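Setting a Small Table: How the Layout of Kitchen Things Affects Serving

Project report, second-year course in Household and Hospitality Studies
Rukhsana Usmani and Mudassar Tanoli
Thursday, November 1, 2018

1. Background

Our group was given the topic of light meal service: sandwiches, cut fruit and cold drinks, prepared and served from the same table. We chose it because both of us have worked at the Hanrahan snack bar on campus, where the counter is short and everything ends up in a pile by noon. We wanted to find out which objects need a fixed place and which can move.

The course reader, written by our instructor Melletti, divides a serving table into three parts – plating, drinks and cutting. We used this division as our starting point and changed it where it did not work for us.

2. Materials

We kept to a short list. For plating we had a cream-colored tray with rounded corners, a round plate and a sandwich. The tray has a small line drawing of a bunny on it, which we used as a marker: the plate goes to the left of the bunny, so the drawing stays uncovered and everyone puts the plate down in the same spot.

For drinks we had a copper-colored wire rack for bottles, a pink bowl, a metal cup, a muddler and a wooden stand for hanging mugs. A mint-green bowl was meant for small waste such as peel and lemon ends. For cutting we had a board and a yellow plastic knife. Two cloths, one dark gray and one a lighter purple-gray, were kept folded on the table.
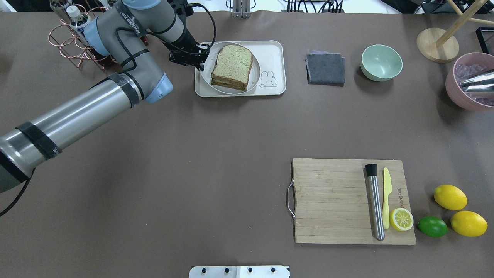

The whole set cost us 111 dollars. The most expensive single item was the bottle rack, which we bought at Mirkar. The cheapest was the plastic knife. We first planned to use a steel knife from the department kitchen, but it had to be signed out each time, and the plastic one was good enough for bananas and soft bread.

3. Method

We worked out three layouts on paper before trying any of them. Layout A had the tray in the middle and everything else in a ring around it. Layout B had the drinks on one side and the cutting board on the other. Layout C was a straight line in the order of use.

Each layout was tried in 8 sessions. In a session, one person prepared and served a fixed order (one sandwich, one fruit plate, one cold drink) and the other wrote down the time and every case where an object had to be moved out of the way. We called these cases "shifts." A spill or a dropped item was written down separately. After each session the table was cleared and laid again from the drawing. We swapped roles halfway through so that neither of us got too used to one job.

4. Results

Layout A was the slowest. The ring looked tidy when we drew it, but the person serving had to reach over the bottles to get to the board, and the mug stand was in the way from almost every side. Layout C was better for a single order but took up too much length. When a second order came in, the ice was at one end and the plate at the other.

Layout B gave the fewest shifts. We recorded 527 shifts in the full set of sessions, and more than half of them came from Layout A. The best session took 60 seconds less than the worst one, although part of that difference is practice and we cannot separate the two.

The tray caused more trouble than we expected. With the plate on it, it is stable and easy to find. Once the plate has gone out, the tray is a large flat thing in the best part of the table, and both of us kept putting other items down on it.

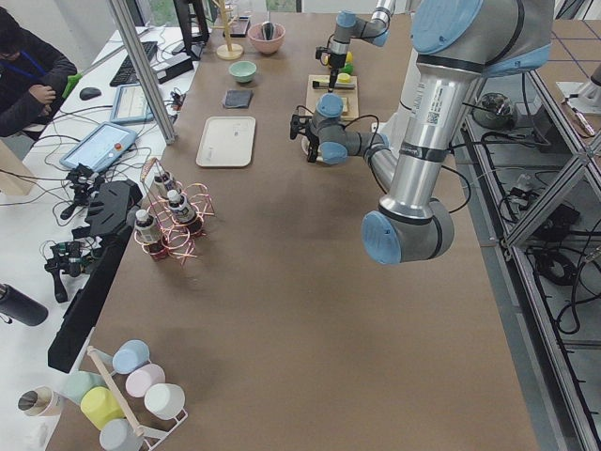 In later sessions we made a rule that nothing goes on the tray except a plate, and shifts went down in all three layouts.

The bowls also needed a rule. The pink bowl is for ice, but it is deep enough that utensils get left in it, and then the next person has to take them out again. We do not have a good answer for this. A separate holder for spoons and the muddler would help, but it is one more object on a table that is already full.

Bottles were the easiest part. The rack keeps them in one place, and we never had one fall over.

5. Problems with the study

There were only two of us and we both knew what we were measuring. Mudassar is left-handed, and Layout B suited him less well when the board was on the right. We did not try a mirrored version. We also used the same order every time, and a real counter does not work that way.

6. Further work

We would like to repeat Layout B in March with students from the Fasis residence hall serving, using a mirrored layout for those who want it. The drawings of all three layouts and the session sheets are in the department folder.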